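Nuvton Fold-and-Store Set: User Guide

Section 4. Setting Up a Folding Surface and Folding Tops

6 min read
12 shares · 3 comments

Read this section after you have assembled the shelf unit (Section 3). It covers the table, the folding of shirts and other light tops, and how the folded stacks go into the bins. Pants and bed linens are in Section 5. The same steps apply to the Drundon shelf and the older Macaraeg shelf, except where a note says otherwise.

4.1 Preparing the table

1. Choose a flat table at a height where you can work without bending. A kitchen table or a desk will do.

2. Wipe the top with a damp cloth and let it dry completely. Dust and crumbs show up quickly on dark knits, and a damp table can leave marks on thin cotton.

3. Check the edges for splinters or rough spots. Run your palm along all four sides.

4. Place the open bins on the side of your stronger hand. Leave the space in front of you for the garment you are folding.

5. Put unfolded laundry on a chair or on the floor in a basket. Do not pile it at the back of the table, where sleeves slide down into the work.

Note: A light, matte tabletop makes it easier to see loose threads and stains. If your table is dark or glossy, cover it with a plain white sheet pulled flat.

CAUTION: Do not use the top of the shelf unit as a folding surface. It is not meant for leaning on and may tip.

4.2 Checking each garment

Clothes should be completely dry before they are folded. Fabric that feels dry on the outside can still be damp at the collar, at the cuffs and under printed areas. If in doubt, hang the item for another hour.

1. Pick up one garment and shake it once, away from the table.

2. Empty the pockets.

3. Turn it right side out. Pull the sleeves through to the cuff.

4. Look for open buttons and snaps. Close the top one and the bottom one. The ones between can stay open unless the fabric gaps.

5. Set aside anything with a stain, a tear or a loose button. It does not go into the bins.

4.3 Laying the garment out

Spread the garment on the table before making the first fold. It will be loose and uneven at this point, and the collar will often fold over on itself. Work from the collar down to the hem.

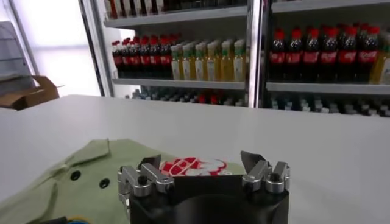 Fig. 4-1. Green garment spread loosely on a white table, with a pointed fold in the fabric and a red and white print.

1. Open out any flap or turned corner and press it flat with your fingers. A crease left at this stage will set after a few days in the bin.

2. Hold the garment at both shoulders and pull gently until the shoulder line is straight.

3. Smooth the body with the flat of your hand, from the middle out to the sides.

4. Bring the hem level. If one side hangs lower, lift the whole hem and lay it down again. Pulling on one corner stretches knits.

5. Turn the garment over so that the front faces the table.

CAUTION: Do not iron over printed graphics to flatten them. Smooth them by hand. If a print feels tacky, lay a sheet of plain paper over it before folding.

4.4 Folding

The finished width should be 8 inches for the standard bin and 7 inches for the narrow bin. The printed line on the inside of the bin lid can be used as a measure.

1. Fold one side in toward the center of the back. Lay the sleeve straight down along the folded edge.

2. Repeat with the other side. The two folded edges should be parallel.

3. Fold the hem up to just below the collar.

4. Fold in half again for short-sleeved tops. For heavier tops, such as sweatshirts, stop at step 3.

5. Turn the folded garment over and straighten the collar.

Note: Hard buttons should end up on the outside of the fold. When they are trapped between layers they leave round dents in soft fabric.

Children's sizes are often too narrow for the side folds. Fold them in half lengthwise, sleeve on sleeve, then up from the hem.

4.5 Filling the bins

1. Sort folded tops by weight, with the thickest at the bottom.

2. Place no more than 7 tops in a standard bin. The narrow bin holds 4. On the Macaraeg shelf the narrow bin sits lower and holds 3.

3. Leave a finger's width between the top of the stack and the lid.

4. Slide the bin onto the shelf with the label facing out. The Ernulcombe label cards supplied with the set fit the slot from the left.

5. Load the bottom shelf first.

CAUTION: Do not force the lid. A bowed lid will not stay seated and can catch on the shelf above.

If a stack leans after loading, take out the whole stack and turn every second garment so that the collars alternate. To store clothes for longer than a season, see Section 6.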